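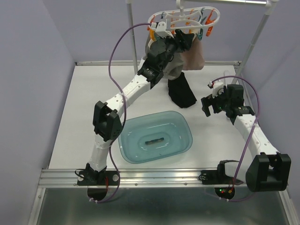
July, gripper comparison, part 2

Swapped from the Nautiyal parallel jaws to the Pladbridge fingers after lunch, same controller (Cikby), nothing else touched. I wanted to know if the pointed shape helps with clothespins and thin cloth, and so far I'm leaning yes! The old pads always wanted to grab the hanger and the fabric together, and I got really tired of that.

Ran 50 pinch cycles on each set before lunch and again after. Nautiyal: 155 grams of pull before a sock slips. Pladbridge: almost double, though I only trust that number on cotton (the pink rag is too slick for any of them). Closing speed is still at 60 percent – going higher makes the arm ring and I don't love the sound.

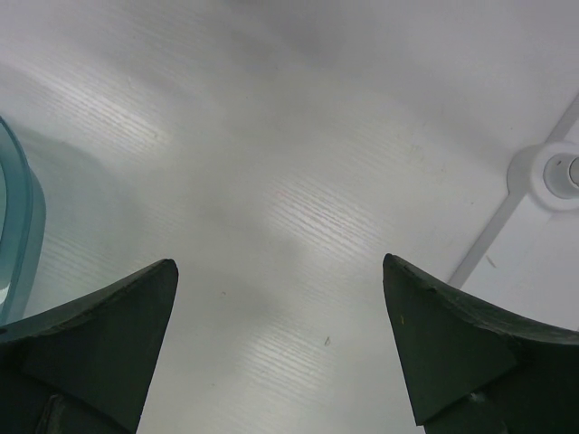

Wrist camera next. I had auto exposure on and I want it off for the next runs, the Pralach tracker keeps losing its lock when the brightness jumps. With the fingers spread wide like this I get plenty of white panel between the tips, but there's that bright band of glare straight across the middle, exactly where the tracker likes to look. Dark green on white is great for finding the tips, so no complaints about the color – I'll try a lower gain first and move the lamp if that doesn't do it.

To do: recheck finger screws, save the Cikby config under a new name, order spare tips.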